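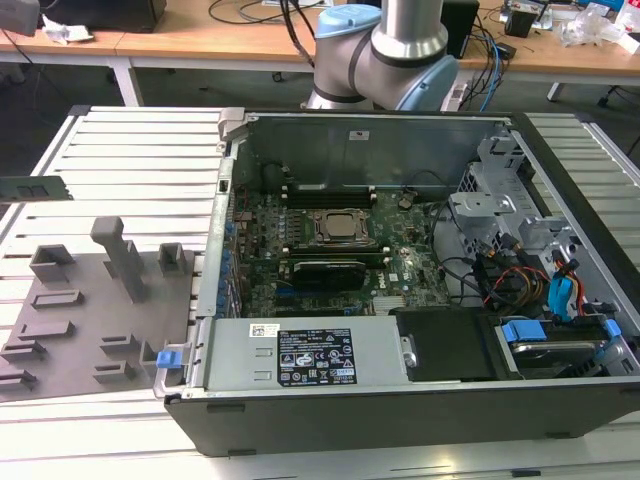
A Dell desktop on its side with the panel off.

How to Buy a Used Office Desktop Without Getting Fleeced

Updated 4/1/24

Every few months somebody publishes a glowing piece on the used office PC. Businesses dump them after a few years, the story goes, and you swoop in and get a fast, sturdy computer for pocket change. I've bought enough of them to say that this is sometimes true. It is true less often than the people selling them would like you to think, and most of the sellers know more than you do about what they're unloading.

I still think it's worth doing for a plain home computer, the kind that pays bills and plays video. You need to go in expecting to be told nonsense.

Step 1: Price the alternative first

Before you open a single used listing, find out what a new one costs. I did this last July for a relative in Rurnarham. The cheapest new desktop I'd put my name to was a Tornach small tower at $560, with a full warranty. The refurbished machine she had her eye on, from a shop called Detier, was $200. Sounds like an easy win. Then she added a Wi-Fi adapter, a bigger solid state drive, a keyboard and the shop's "care plan," and the gap had shrunk to the point where I'd have told her to think it over for a night.

Write down the new price and keep it next to you. Add everything to the used price that you'd have to buy to make it equal. Shipping counts. These things are heavy.

Step 2: Ignore the word "refurbished"

It has no fixed meaning in a marketplace listing. It can mean a technician tested each part and swapped the worn ones. It can also mean a guy ran a cloth over it. "Professionally refurbished" means the same two things. Grades are no better: one seller's A is another seller's B, and a grade usually tells you about scratches on the outside, which I couldn't care less about.

Ask the seller these things in writing:

What exactly was replaced?
What tests were run, and for how long?
Is the drive new or original?
Who pays return shipping if it won't start?

If the reply is a pasted paragraph about passion for quality, move on.

Step 3: Get the full processor name

A listing that says "Core i7" and stops there is hiding something, or was written by someone who doesn't know, and neither is great for you. That name has been used on chips many years apart. You want the whole model number. Look it up on the chip maker's own site, note the year it came out, and then check it against the list of processors your operating system officially supports. Plenty of office machines fall off that list. Sellers get around this by installing the system anyway and saying it "runs great." It may run great today. Whether it keeps getting updates is another matter, and you're the one who'll find out.

Step 4: Memory and storage

Treat 16 GB of memory as the starting point. You can add more later on most full-size towers, and used memory is cheap, but check what type the board takes before you order any.

Be more suspicious of the drive. An old spinning hard drive will make a decent computer feel terrible, and it's the part I'd trust least anyway. Once you have the machine, run a free drive health tool and look at the power-on hours. One I bought through Ekpo was listed as having a "like new" drive and the tool read 1,266 hours, which I can live with. If the number is in the tens of thousands, send it back or plan on a new drive right away.

Step 5: Watch for odd parts

Big office brands often use their own power supplies and their own board layouts. It makes the machines tidy and easy to service for a company with a support contract. It makes them annoying for you. A standard power supply may not fit the case or the plug on the board. The fan may use a connector you've never met. So when a video tells you to "just drop in a graphics card," find out first how many watts the supply gives, whether it has the extra power cables, and whether the card physically fits. On the slim models it usually won't.

My advice is to buy one that already does what you need. The cheap base machine plus upgrades is how people end up spending new-computer money on an old computer.

Step 6: Look inside before the return window closes

Shut it down, unplug it, hold the power button for a few seconds and open the side. Most towers need no tools, or one screwdriver. Touch bare metal on the case before you touch anything else.

You're looking for swollen or leaking capacitors, scorch marks, dust packed into the cooler, and missing parts. Compare what's fitted with what the listing promised. I've been sold a graphics card that didn't exist. The seller's answer was that the photo was "representative."

Take your own pictures while it's open. If you do end up in a dispute, a dated photo beats three paragraphs of your feelings.

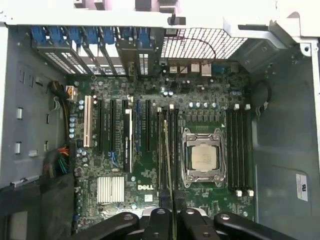
Siiri Lapiņa wrote in to say that I'm too hard on small refurbishers, and that the two machines she bought from a local shop have outlasted the new one she bought at full price. She also thinks the return window is the only thing worth reading in any listing, and that everything else is decoration.

I'll give her the second part. On the first, two computers don't prove much, and neither do mine. A good local shop you can walk back into is worth paying a little extra for. A shop that only exists as a username gets no such credit from me.

Step 7: Wipe it yourself

Even if the seller says there's a fresh install on it, do your own. Download the installer from the company that makes the operating system, put it on a USB stick, and erase the drive during setup. You have no idea what a stranger's "clean image" contains. Check that it activates. If it doesn't, the license was part of what you paid for and you should ask for your money back.

While you're at it, go into the BIOS setup and make sure there's no administrator password. Old company machines sometimes still have one, and getting rid of it can range from a minor chore to impossible. Do this on day one.

Step 8: Stress it for a weekend

Leave it on. Run a memory test overnight, then a processor load test for an hour or two with the case closed, and listen to the fan. Plug something into every USB port, front and back. Try the headphone jack. Put it to sleep and wake it up a few times, as old machines are often bad at that.

If anything fails, don't let the seller talk you into a partial refund and a "simple fix." Send it back. You still have the new price written down from Step 1.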